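Monday, July 6, 2020

Bench notes, laundry station

Back on folding after the long weekend. Nothing new in the code. I wanted one plain day of watching the thing work with no tuning in between, because every good number we've had since January came on a day when somebody was tweaking a threshold between runs and only writing down the runs after the tweak. I include myself in that.

Setup same as before. Two arms, Jendis policy, the small laundry set. I reset every item by hand. Room lights on all day, blinds down after lunch when the sun came across the work surface.

The question I keep putting to Prillus, and which I'm putting down again so it's in writing: what would have to be true before we say this machine does the chore? Their slide says "folds laundry." A chore starts with a heap in a basket and ends with a drawer you can close. What we run starts with one garment, laid out by me, right way out, with the sleeves where the policy likes them. I did half the folding before anything moved. If you hired a kid to help and had to hand over every shirt already spread flat, you'd do it yourself.

Morning: towels. Towels are fine. Towels have been fine for months and I don't think we should put them in any more reports. A towel is four corners and no opinion about which way it goes.

Late morning: T-shirts. First fold decent, second fold sloppy, and on the thick one the left arm let go early and the whole thing sprang back open. It then carried on with the next motion over a shirt that was no longer folded. This is my main complaint with Jendis. It does not check. It runs the motion that comes after a good fold whether or not there was one. The Lobo version was slower and uglier but it did stop and sit there when it lost an edge, and I would take sitting there.

Afternoon: small stuff with elastic. I expected trouble and got it. Elastic pulls the cloth in at one end, so a rectangle is never really a rectangle, and a fold line that's straight at the hem goes off at the waist. People deal with this by tugging and smoothing with a flat palm. We don't have a palm. We have two hard fingers per side, and they pinch well enough, but pinching moves the creases somewhere else without getting rid of them. I tried to think of the last time I folded anything using only thumb and forefinger of each hand and I don't believe I ever have.

Timing. Best garment of the day took 12 seconds hands-off, a towel, naturally. Slowest took 400 and I ended it myself. I'm not giving an average. With a spread like that the average is just a way of hiding the bad one.

Resets: I stepped in 5 times after lunch. I only started keeping track then, so the morning isn't in that figure, and please don't quote it as the day's total.

Episode counter stood at 1073 when I shut down. Stivham will want to put that number in front of people. Fine, but most of those are towels, and the counter goes up whether the fold is any good or not. Could we please add a field for who judged it and how? At the moment "success" means the operator pressed the key, and by four o'clock I press the key a lot more kindly than I do at nine.

Things I was wrong about, to be fair. I said in January that the grippers would never get under a single layer on a soft surface, and they do, more often than not, because the padding gives a little and the fingertip can sink in. On the old hard table they just skated. So the padding stays. It does hide how well the height estimate is working, though, and somebody should try the hard table again before we claim anything about dressers or countertops.

I was also wrong about the cables. I thought we'd be snagging every hour. Not one snag today.

Would I have this at home? No. I timed myself on the same pile at the end of the day, tired, and it wasn't close, and I was able to put it away afterward. For a shop that folds one kind of towel all day long, maybe, if they have somebody standing there anyway.

Still to do:
Start from a crumpled garment, no help. Even one try.
Get the drop check back in from Lobo.
Mix the order so towels don't all come first.
Ask Prillus to change the slide.

I'll take the elastic items again tomorrow before anything else, while I'm still strict with the key.
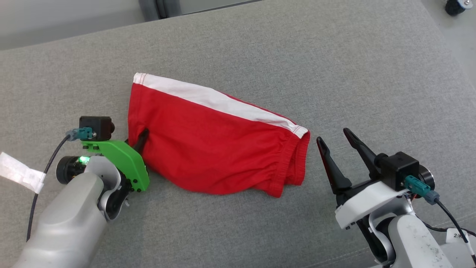
If those go badly too I'd sooner spend the week on the drop check than collect more episodes of the same mistake. Left the arms powered down and the e-stop in. The log is on the shared drive under today's folder, unedited, including the long one.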